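Clumanano bench cell
Sorting and kitting for small-parts rooms

Product code: 1132
Range: Sustavetti bench equipment
Supplied and fitted by Jakuvness

Overview

The Clumanano is a single-arm cell that stands at the end of a packing bench and does the picking that people do worst after the first hour. It takes loose parts from a work surface, one at a time, and puts them into trays, bags or cartons. It was designed for rooms where toys, spare parts and school supplies are made up into sets by hand, and where the mix changes too often for a fixed line.

The cell runs beside people. It needs a flat bench, a normal wall socket and a clear stretch of floor for the tray rack. No compressed air is required. The guard panels fold back for cleaning and the arm will not move while they are open.

What changes for the bench team

Most rooms that take a Clumanano keep the same number of people on the shift, but the jobs move about. Before, each packer picked, counted, bagged and sealed. With the cell in place, picking and counting go to the arm, and the packers look after tray changes, sealing, and the final check before the carton is closed.

The Herrera packing room has had two cells running since August. Staff there asked for the tray rack to be on the left, so that they could reach it without turning their backs to the arm, and this is now an option on every order. They also asked for the end-of-tray tone to be made quieter. The volume can be set by the shift lead from the front panel.

Somebody has to be in charge of the cell on each shift. It is a real job and should be given time on the rota. The person clears stops, wipes the work surface, swaps finger tips when they wear, and decides when a part should be done by hand instead. Training takes two days on site. No programming is taught, as none is needed for day-to-day use.

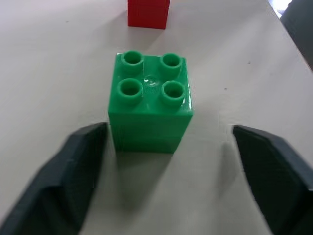
Setting up a new part is done by the shift lead, with the part itself on the bench. Place one piece on the surface, choose "New part" on the panel, and bring the arm over it with the hand guide. Shape matters more than size. A chunky toy brick like the green one, with flat sides and four hollow studs on top, is best taken across its sides with the finger tips kept low, and the open studs left alone. Glossy plastic will throw back the overhead lights, so move the lamp if the panel reports a poor view. Leave room between pieces for the fingers to open. Save the part under the name your packers use for it, or they will not find it in the list.

The cell holds 169 saved parts. Older ones can be copied to a memory stick and brought back when a set is run again.

Stops and faults

Expect more stops in the first weeks than later on. The usual causes are pieces touching one another, dust on the surface, and trays pushed in crooked. Each stop shows a plain message on the panel and most can be cleared in under a minute. The arm does not restart until the green button is held down.

Stops are logged by part and by time of day. They are not logged by operator, and the cell has no setting that does so.

Specification

Arms: 1
Gripper: two fingers, changeable tips
Work surface: matt white, wipe clean
Saved parts: 169
Tray positions: 30
Supply: single phase, standard plug
Guard panels: folding, interlocked
Panel languages: English, Spanish, Finnish

Included

Cell with arm and gripper, work surface, tray rack (left or right, please state when ordering), bench lamp, one spare set of finger tips, printed handbook, two days of training.

Not included

Bench, trays, bag sealer. Trays from other makers will fit if the outer lip is level on all sides. Send us a sample tray before ordering if you are unsure.

Ordering

Delivery is nearly 30 working days from a confirmed order. A site visit is made first, and we ask that at least one person who works at the bench is there for it. Quote code 1132 in all letters and emails.

Page last updated March 23, 2020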